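Brikstead Community Board > Home and Kitchen > Packing and storage

Paper bags or tubs for packing up a kitchen?

marrowfat31
We have 3 weeks until we move and I've started on the bits of the kitchen we don't use every day. I had planned on plastic tubs from Brandale, but a friend gave us a stack of brown paper carriers and I've been filling those as well. Has anyone moved with paper bags and regretted it? It's a short trip, two miles, in our own car. 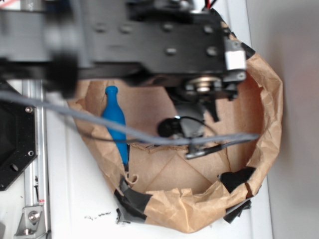 My thinking is that light things go in paper and anything that could break goes in a tub with a lid. The tubs are 31 litres and get heavy fast if you put tins in them.

tidewrack
Paper is fine for tea towels, packets of pasta and that sort of thing. I wouldn't put jars in it. The handles go first, then the bottom.

gazi_shopper
Disagree. I get my shopping from Gazi in paper every week, jars and all, and carry it up 4 flights. If you hold it from underneath it's fine. What does it in is damp, so nothing straight out of the fridge.

tidewrack
Carrying one bag up the stairs is different from stacking them in a car boot. You can't put anything on top of a paper bag.

marrowfat31
Good point about stacking. I could put the tubs in first and stand the bags along the back seat.

One thing I do like about the bags is how easy they are to fill. Fold the top outwards a little and it stays open while you put things in.

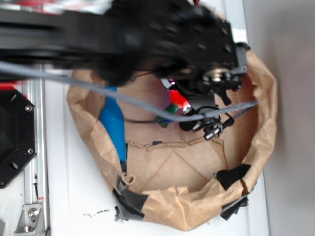
Flat things go down the sides first, then small packets in the middle. I stop well short of the rim so the top can be rolled over and taped. Then I write the cupboard on the front in marker pen.

plumduff
Use 2 bags, one inside the other, if you have enough. I did that for spices and baking stuff and had no trouble.

Ekus do a folding crate as well, if you want something that packs away afterwards. Not cheap - but I still use mine for the car.

gazi_shopper
Doubling up is a waste for pasta and tea towels. Spices, fair enough.

marrowfat31
Thanks all. Jars and tins in the tubs, half full, and the dry stuff in paper. Will double up for the flour. Does anyone know if the Ekus crates fit in a small hatchback with the seats up?

plumduff
Two side by side in mine, with the parcel shelf out.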